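Thursday, 25 Nov 2021

Week two of teaching the arm by remote control, and my thumbs hurt. I'm supposed to get 200 good runs recorded before December and I have 32, so you can guess how my holiday weekend looks!

The job sounds easy. I steer, the gripper goes down into the bin, I pick something up, I put it somewhere else, save, repeat. What I keep forgetting is that the robot will copy my bad habits too – all my dithering over a toy fish goes straight into the data. Yesterday I watched my early runs back and deleted 2 of them because I hovered so long it looked like I'd gone for coffee (I hadn't, I just couldn't judge the depth).

Things that help: slower music, a higher chair, and deciding which item I want before I start moving. Blocks with studs are my favorite. Anything long and shiny, I put off until after lunch.

Somebody on the Planside forum says you need up to 1,000 runs for a mixed bin. I'm choosing not to think about that until Monday.

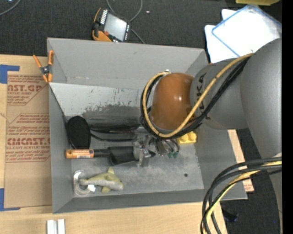
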